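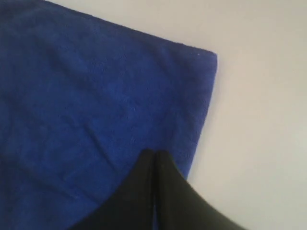
**Going back to night feeds and pumping after discharge: how do you keep track of it all?**

Posted by Ülle Ots

Hi everyone! Our little girl came home on Saturday after 44 days on the neonatal unit at Hallgrímsson, and we are over the moon. She's feeding well, she's putting on weight, and my husband keeps walking into the room just to look at her.

What I'm struggling with is the paperwork in my head. On the unit every feed went on a chart and somebody else filled it in. Now it's me at 3 a.m. with one eye open, trying to remember if she took the whole bottle or left some. Our outreach nurse comes from the Carkley clinic and asks for the last few days each time, and I feel like I'm making it up. I tried an app and gave up by the second night (too many screens!). What did the rest of you use? And how long did you keep going with it?

---

**Phyllis Heywood**

Oh, congratulations!! Forty-four days is a long haul and you made it home, so enjoy every bit of this.

My grandson came home from Hirngate a bit small and I did the nights for the first two weeks so my daughter could sleep. We had a plain spiral notebook on a string, tied to the arm of the feeding chair, with a pencil. Time, how much, wet diaper or dirty diaper, anything odd. One line per feed. If you missed a line you left it blank and wrote "missed" and went back to bed. The nurse was perfectly happy with that and said she'd take a gap over a guess any day.

Use a pencil, by the way. Pens roll under the chair and you will never see them again.

We also put the vitamin drops on the same page with a big V, which saved us from giving them twice when we swapped over in the morning. I loved that notebook so much I kept it. There's a milk stain on page one and I wouldn't part with it!

---

**Kolbrún Thoroddsen**

we just texted each other lol. every feed I sent Valdemar a message with the amount and the phone put the time on it. scrolled back when the nurse came. worked great for twins too, we put the initial first

---

**Ragnheiður Kjærgaard**

So happy for you, Ülle! I remember your posts from when she was still on the unit.

I'd ask the outreach nurse which parts she really needs, as it may be less than you're writing down. Ours only wanted the total for 24 hours plus the diapers, and once I knew that I stopped fretting over each bottle. Some babies do need the full record, so please get that from her and not from me.

For the format, I copied the unit's chart by hand and photocopied it at the Gunum library, one sheet per day, taped inside a kitchen cupboard. My mother-in-law could fill it in without being told how, and that was a huge help.

As for how long, we were told we could stop after 14 days and I carried on to 22 out of pure nerves. Then one morning I forgot, and at lunch I noticed I'd forgotten, and she was lying there kicking her feet and perfectly fine. Do ring the unit if anything about her feeding bothers you in between visits. They told us to call day or night and they were lovely about it both times I did.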